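Home Colors Pigments Dyes Birds (see also) Random article Log in

Teal (color)

For the duck, see Teal (bird). For the towel set, see your nearest relative.

Teal is a medium to dark color lying between blue and green. It is generally held to be a cool, restful color, and is generally held to be blue by people who think it is blue. The rest call it green. Disputes over the matter are old and are usually settled by whoever is paying for the paint.

The word is used for a spread of shades, from a gray, watery tone close to slate up to something that could be read across a parking lot. What they share is a fairly even mixture of blue and green and a certain depth. Take away the depth and the color becomes aqua or turquoise. Add more and it becomes "petrol," a name used widely in Europe and one that American paint sellers have on the whole left alone.

Name

The color is named for the common teal, a small duck found across Europe and Asia. The drake has a chestnut head with a curved patch running back from the eye, and this patch is where the color comes from. Most of the bird is brown or gray. A person sent out to find a teal-colored duck would walk past a good many teals.

The bird had the name first, by several hundred years. English speakers were eating teal in the Middle Ages and don't seem to have felt the need to paint anything after it. The use of the word for a color is generally dated to the early twentieth century, and it took some decades to push out "teal blue" and "duck green," both of which at least warned the listener what side the speaker was on.

Place on the color wheel

In paint, teal is commonly mixed from blue and green with a little black or gray to bring it down. White lightens it and also takes away most of its character. A small touch of orange or red will dull it nicely. A large touch will make brown, and there is no road back from brown.

On a screen, the standard web color called teal has equal parts green and blue at about half strength, with no red in it at all. It was one of the 16 color names in early HTML, which gave it a standing that many better-loved colors never got. Orange was not on the list. Generations of home-made web pages were built by people choosing from that short menu, and teal did a great deal of work behind yellow text.

It was also the background color of the Windows 95 desktop as it came out of the box, and for that reason a large number of office workers spent the late 1990s looking at teal for longer than they looked at their families.

Opposite teal on the usual wheel sits a reddish orange, or a coral in its paler forms. The pairing is much used in movie posters and in film color work, since skin tones fall on the orange side and stand out against a teal shadow. Critics complain about this every few years. The posters go on being made.

Teal and its neighbors

Turquoise is lighter and named after a stone. Aqua and cyan are brighter, and cyan is the one that runs out in the printer. Peacock blue is richer and leans to blue, and viridian is a true green with blue in it. Mallard, a trade name, is a dark teal named after a different duck.

Many languages have one basic word for the whole of blue and green, and their speakers can tell a leaf from the sky perfectly well. Others, Russian among them, split light blue from dark blue at the first level. English has two basic words, blue and green, and a large unclaimed strip between them, where teal has set up house.

People do differ in where they draw the line. The same person may also draw it in different places depending on the light, the time of day, and what the color is sitting next to. Beside a bright green wall a teal chair looks blue. Move it into a blue room and it turns green, and the owner begins to think about returning it.

Use in house paint

Teal reached ordinary American walls in two waves. The first came in the middle of the twentieth century, mostly in kitchens and bathrooms and mostly in the paler shades. The second came in the late 1980s and ran well into the next decade, when it was paired with mauve, peach, or both. Much of this second wave is still in place under later coats of beige and can be found by anybody with a scraper.

A small but well-kept record of the second wave exists in the town of Brurngate, where the paint maker Clakero had its only plant. Clakero sold 13 teals under 13 names, among them Harbor Door, Quiet Pond, Dentist, and Old Dentist. The last two were later renamed. The firm's color book for those years was put in order by the local historian Hajar Helmy, whose pamphlet on the subject ran to 300 copies and remains the only work to compare all of the shades side by side. Helmy found that Quiet Pond and Harbor Door were the same paint in different cans, with Harbor Door priced higher. It outsold Quiet Pond every year.

Her pamphlet also covers the dispute between Clakero and the tile maker Fedier, whose bathroom tiles were supposed to match Old Dentist and did so only after dark. The two firms traded letters for most of a decade. Each accused the other of drifting. Helmy held samples of both up to a north window one Thursday and concluded that both had drifted, in opposite directions.

In fabric and dress

Teal is hard to dye evenly with plant dyes, as it calls for two baths, typically indigo for the blue and a yellow such as weld over it. The yellow tends to fade first. This is why the trees in some old tapestries are blue today and why museum visitors suppose that the weavers had odd ideas about trees. Modern dyes made the color cheap and steady, and it went quickly into carpets, raincoats, and bridesmaids.

The Mahrous coat, a belted wool coat sold by mail, came in a single shade of teal and was bought mainly by people who already had one. Sellers of secondhand clothes list it as blue to reach one set of buyers and again as green to reach the other.

In team sports the color had its great run in the 1990s, when new teams in hockey, basketball, and baseball took it up in quick succession and older ones began to look at their own jerseys with doubt. Several of those teams later toned it down. Several have since brought it back for special nights, at special prices.

Hospitals and workrooms

Blue-green shades are common in operating rooms. Surgeons once worked in white, and the change began in the early twentieth century. The usual account is that a bright white room tires the eyes, and that a person who has been staring at something red will see a greenish ghost of it on looking up at a white sheet. On a blue-green sheet the ghost is mostly lost. From the operating room the color spread to waiting rooms, where there was no such need for it, and from there to the chairs.

Cutting mats, machine covers, and bench tops are often sold in the same range of shades. Makers describe these as easy on the eyes. They are also good at hiding small green things, as any sewer who has dropped a green button can report.
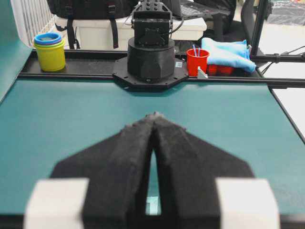
Is teal closer to blue or to green?

The standard web version sits exactly between the two, with the same amount of each. Paint and fabric sold as teal may lean either way, so the only safe course is to look at a sample in the room where it will be used.

Meaning and associations

Books on the meaning of colors say that teal stands for calm, clear thought, and trust. The same books say much the same about blue, and a fair part of it about green. In the United States the color is used for ovarian cancer awareness, and a teal pumpkin on a porch in October means that the house has treats other than candy for children with food allergies. In Australia "teal" is a word for a kind of independent candidate, from the campaign color many of them used. It is commonly explained as a blend of the blue of one party and green concerns about the climate, making it one of the few cases in which the mixture has been put to a vote.

Care and matching

Teal paint from two different batches should be mixed together in one bucket before use. Touching up an old teal wall from a fresh can is seldom a success, even where the name and number agree. Painters commonly advise going corner to corner. Homeowners commonly hang a picture over it.

See also

Cyan
Eurasian teal
Beige (aftermath)

Reader comments

duckblind_ray: The green-winged teal over here has the same patch and gets no mention. Also I've been hunting for 20 years and it's green.

Marnie K.: We had Old Dentist in the downstairs half bath until last May!! My husband took it off with a heat gun and there was ANOTHER teal under it, lighter. If anyone has the Helmy pamphlet and would scan the page with the numbers I'd love to know which one.

pdx_quilts: weld over indigo is right but you can go the other way round too if you're patient. I got a lovely teal that way and have never been able to repeat it

duckblind_ray: Marnie, probably Quiet Pond. My mother had it in the hall.

Marnie K.: or Harbor Door I guess, ha

Back to top Colors A to Z Previous: Taupe Next: Terra cotta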